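Wurnwood 暮らしの手帖
トップ 机まわり 文具 収納 お問い合わせ
検索 キーワードを入力

長机にペンの定位置を作る手順
12月 文・Ayanda Ngcobo

急ぎのメモなので雑です。白い長机、共用で使ってるとペンがすぐ行方不明になる。テープで区画を切って、カップをひとつ置く。それだけ。

用意するもの
・マスキングテープ(青、白い天板だと見やすい)
・筒形のカップ
・マーカー
・乾いた布

1. 天板を拭く。粉や油が残ってるとテープの端が浮く。洗剤を使ったらよく乾かしてから。

2. テープを貼る。まず長い辺を一本、次に直角にもう一本。角は重ねてOK。引っ張りながら貼ると後で縮むので、置いて指で押さえる感じ。うちは長い方が400ミリちょうど。定規がなければコピー用紙の角を当てると直角が出まs。

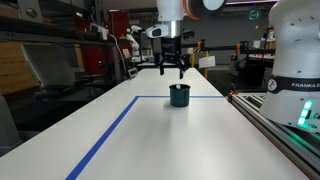

曲がったらすぐ剥がしてやり直し。一晩おくと糊が残ることあり。

3. カップを選ぶ。背が低いとペンの重みで倒れる。軽いやつは底に小石か消しゴムを入れておく。色は濃いめが好み。白い机に白いカップ、見失う。実際に一回落とした。

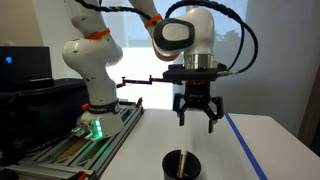
置き場所は区画の角の近く。手前の真ん中は作業で使うので空けたい。利き手が違う人と共用なら、座って両方の手で届くか試してから決める。

4. マーカーを試す。キャップを閉めて上から縦にまっすぐ入れる。斜めに突っ込むとカップごと動く。入れる前に、机の上で一度まっすぐ立てて持ってみると高さの見当がつく。
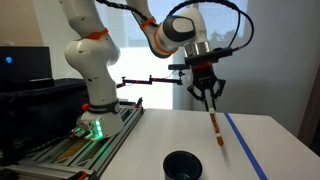
長すぎて頭が重いペンは横置きの皿へ。カップに入れるのは2本まで、と決めてる。増やすと結局ぐちゃぐちゃなる。

5. 一週間そのまま使う。戻しにくければカップをずらす。テープは動かさない方が楽。位置が決まったらカップの底の前側に小さく印をつけてもいい(うちはまだ)。

貼り替えは角がめくれてきたら。剥がすときは寝かせてゆっくり。糊残りは消しゴムでこする。テープ代はおよそ500円、カップは家にあったもの。

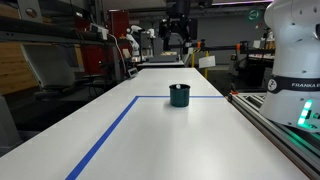
青テープの角と濃い青緑のカップ。

追記 引き出し側の仕切りはまた今度書きます。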